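Sundholm: Floors, Edges and Panels

Gallery page, last updated Sunday, June 25, 2023
Text by Judit Lengyel

Sundholm is a single-story workshop building that we have been fitting out since the winter. The big work is over and the people who rent space have moved in. This page covers the parts I was responsible for, meaning the floors, the edges where one material meets another, and the panels. Mathias Holzer did most of the cutting and Theresia Imhof ordered the material. The heating and wiring have their own page.

I have kept the notes short where there is little to say. A few run longer because people have written to ask how something was done.

Entrance mat well

The mat sits in a recess so that its top is level with the floor. The recess was already there, under two layers of old carpet. We cleaned it, sealed the concrete and put a new angle around the rim. The old angle had been painted so many times that the mat no longer fit inside it.

The mat lifts out in one piece. It should be shaken outside on Fridays, and the well vacuumed while it is out.

Hallway skirting

The hallway took 173 feet of skirting. It is softwood, painted before it went up and touched up after. Aurelia Steiner filled the nail holes and did the touching up. The outside corners are mitered. The inside corners are coped, which takes longer, but the walls are not square and a coped joint hides that better.

By the restroom door there is a short length in a slightly different profile. It came from the original building and we left it.

Threshold between hallway and main room

The hallway floor is higher than the floor in the main room. The first threshold was a flat aluminum bar, and carts caught on it every time. The second one is a ramped profile that screws into the subfloor. Carts go over it with a small bump.

If you are doing the same job, measure the height difference at both ends of the doorway. Ours was not the same left and right, and we had to pack one side.

Main room floor

The covering in the main room has a marble pattern, white veins on a mottled gray. Some people expected plain gray like everywhere else in the building. Johanna Gisler chose the pattern from the samples and I was against it at first. I have changed my mind. Dust, scuffs and small drips do not show nearly as much as they do on the plain floor in the hallway.

The drawback is that small parts disappear on it. A dropped washer is hard to find on a veined floor. There is a magnet on a stick on the hook by the door for steel parts. For anything made of brass or plastic, a flashlight laid flat on the floor works best.

Cleaning is with a damp mop and very little detergent. Too much detergent leaves a film, and the film shows as dull patches when the lights are on. The product we use at the moment is Drodar, the unscented one. One capful to a bucket is enough.

Cut lines at the columns

The columns in the main room are round, and each cut was made from a cardboard template. Mathias made the templates in two halves and taped them together around the column. The gap was filled with flexible sealant in a gray close to the floor. It will need to be redone in a few years.

Storeroom shelving

These are secondhand shelves from a shop that closed. The uprights are fine. The boards had swollen at the front edge, so we turned them around and put iron-on edging on what is now the front. It was 99 dollars for the whole lot, delivered, and a new set would have cost several times that.

The edging has come loose in one spot, at the end of the bottom shelf where the mop bucket goes. It can be ironed back down with a sheet of baking paper in between. I have done it once already.

Window boards

The old window boards were cracked where plants had stood. Theresia found matching boards through Besnard, the lumber dealer we also used for the skirting. The front edge is rounded over and oiled. Please put a saucer under anything you water.

Notice board frame

The frame is made from leftover skirting with the molded edge turned inward. It cost nothing except an afternoon. The cork came out of a smaller board that used to hang in the kitchen, joined to a new piece. The join runs down the middle, and once there are papers on it you do not notice.

Workbench edges

The bench tops came with sharp lower edges, and several people had scraped a knuckle on them. We took the edge off with a block plane and then sandpaper. It does not need a machine. Two passes with the plane and a rub with 120 grit was the whole job.

One bench has a strip of hardwood screwed along the front to protect it. The screws are set deep and plugged, and the strip can be replaced when it gets too battered.

Curved panels and rubber trim

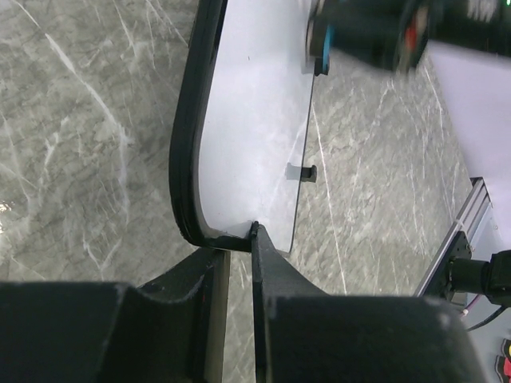

Push-on rubber trim is what I would use on any thin curved panel that people or equipment will come near. It grips the edge without glue, it covers whatever the saw left behind, and it can be pulled off and put back. The hard part is always the corner. On the white panel the black strip comes down the long curve on the left and carries on around the lower corner in one piece, and this is how it should be done if the trim is soft enough to bend that far. A cut at the corner opens up sooner or later. On the right the edge is straight and has no such strip, only small dark tabs along it, and toward that side the panel lets enough through that you can make out the marble pattern of the floor. A bare edge like that should be checked with a finger for burrs.

Fitting push-on trim

This is the note I get the most mail about, so it is longer than the others.

Buy by the thickness of the sheet. Trim that is sold for a range of thicknesses holds well in the middle of the range and poorly at the ends. If your sheet is at the thin end, buy the next size down and be patient with it.

Warm the trim before you start. A bucket of hot tap water is enough. Dry it off with a rag, or water stays in the channel and runs out for days afterward.

Start in the middle of the longest run and work outward to both ends. Press it on with the heel of your hand. A rubber mallet is all right on a straight edge, but on a curve it tends to make the trim walk sideways.

Do not stretch it. Stretched trim creeps back overnight and leaves a bare piece of edge at the end. Leave it a little long, wait a day, and cut it then. Use a sharp utility knife and a scrap of wood behind the cut.

On an inside curve the lips of the trim bunch up and it may want to pop off. Small notches in the lips, spaced a finger's width apart, usually cure this. On an outside curve no notches are needed.

Trim offcuts

We keep offcuts longer than a hand in the lower drawer of the gray cabinet — shorter ones go in the trash. They are useful for cart shelves and for the cut edge of sheet metal. Please do not use them as door wedges. They leave black marks that take a long time to scrub off.

Kitchen splashback

The sheet behind the sink is held with a silicone bead and four screws with caps. We put the screws in after the first sheet let go at the top. The seam along the counter was done by Aurelia, who has the steadiest hand of any of us with a caulking gun. She tapes both sides, runs the bead, smooths it once and pulls the tape while it is still soft.

The counter edge is the original metal one. It has a dent near the stove that was there when we took the building over.

Outside door sill

The sill was the last item. The old one had rotted through at the hinge side. The new one is oak with a drip groove underneath, and a metal strip on top where feet land. It cost 248 dollars in materials, the most of any single piece on this page, and I would spend it again. The hallway has stayed dry through two heavy storms.

Still to do

The storeroom floor is bare concrete and needs a coat of paint. We plan to do it in July, when it can be emptied for a few days. Theresia has the paint already. It is Skanovano floor paint in light gray, left over from another job, and there should be enough for two coats if the first one is rolled thin.

The skirting behind the hallway radiator was never painted below the pipe. It cannot be reached with a normal brush. Mathias thinks a piece of sponge taped to a ruler would do it.

Questions about any of this can be left in the folder under the notice board. I look through it when I am in the building and write the answer on the same sheet.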